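Trarnomum Tabletop Kit

Object-sorting benchmark and policy bundle for two-arm workcells
By Zimell, Juvurstead

Overview | What you get | Method | Results | Requirements | Ordering

Most grasping benchmarks are tidy. The objects are nicely spaced, the lighting is flattering, and the published number has a lot of nines in it. Then somebody puts a bag of chips on the table and the meeting gets quiet.

Trarnomum is a benchmark kit for people who would like to have that meeting earlier. It pairs a set of grocery-and-toy pick tasks with a trained policy, the training recordings behind it, and a scoring script that does not round up. You run it on your own cell, with your own arms, and you get a number you may or may not want to show your manager.

What you get

- 1785 teleoperated training episodes, each with a fixed workspace view and wrist views, synchronized with joint states
- 300 held-out evaluation layouts, printed as placement cards and supplied as files
- Policy weights, in base and wrist-weighted versions
- The scoring script, with a manual override key that logs every time you press it
- A shopping list

The shopping list deserves a word. We don't ship the objects. Early kits did include them, and customs had opinions about the lemon. Buy yours locally, and swap brands if you need to. The policy was trained on objects of several sizes and finishes, and a different cookie box should not upset it. If it does, we'd like to hear from you.

The method in short

The question behind the kit was narrow: when a two-arm cell has a fixed camera and wrist cameras, how should a policy divide its attention between them during a pick?

The usual answer is to feed everything in and let training sort it out. We tried that first. The base policy leaned heavily on the fixed view right through to contact, even when the arm itself was blocking the object it was about to grab. It would then close the gripper with great confidence on the place where the lemon used to be.

Amerley Zakaria, who runs our learning group, proposed a schedule she called handover weighting. Far from the object, the fixed view dominates. As the gripper gets close, the wrist view takes over, and the fixed view is reduced to a kind of advisory role. The switch is learned per object - a rigid cube gets a late handover, a chip bag a much earlier one, and the bottle falls somewhere between and seems to resent it.

Two details matter more than we expected:

The tray is treated as a place, with no grasp targets on it until something has been put there. Before this change the policy spent a fair share of its time considering whether to pick up the tray.

The idle arm still gets a pose. Leaving it out of the action space saved training time and produced elbows in inconvenient locations.

Results

We ran both policies on the 300 held-out layouts and scored each pick on the first attempt, with a place counted only if the object came to rest fully inside the rim.

Handover weighting beat the base policy on every object class. The gap was widest on the chip bag and the bottle, and smallest on the puzzle cube, which both policies handle well and which we now regard as a morale item. The full per-object table ships with the kit, along with the layouts each policy failed, sorted by how embarrassing the failure was. (Tuulikki Ruotsalainen did the sorting. The scale is hers and has 3 levels.)

What it doesn't fix: glossy surfaces. A highlight on glass still pulls the wrist view off target, and the earlier the handover, the worse it gets. We have a patch in testing for May and have been told not to describe it as promising.

We also didn't test on transparent packaging, fabric, or anything alive. Please don't write to us about the hamster.

Requirements

Two arms with parallel grippers, a wrist camera on each, and one fixed camera with a clear view of the table. A matte gray surface is recommended. White works. Wood grain works less well than you'd hope, and glass will cost you a week.

The policy runs on a single workstation graphics card. Fine-tuning on your own cell takes 100 demonstrations, which one patient person can record between lunch and going home. Two impatient people take longer.

The Quaye mounting plate fits most aluminum-framed cells and is sold separately, a decision made above our pay grade.

Ordering

Kits are sold per cell, with a reduced rate for teaching labs. Write to the Zimell sales desk in Juvurstead with your arm model and gripper type, and mention whether you need the placement cards laminated. You probably do.
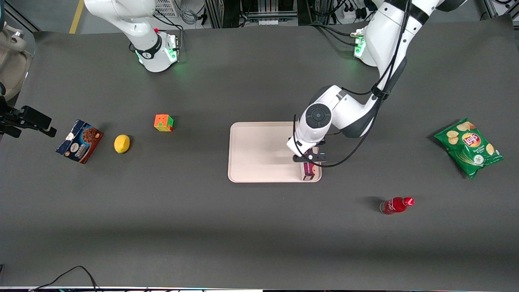
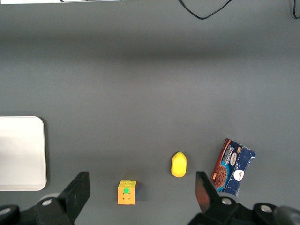
Grocery-and-toy picks with the beige or white tray, from the workspace view (first) and a wrist view (second). The cube, the lemon-yellow item and the cookie box are in both.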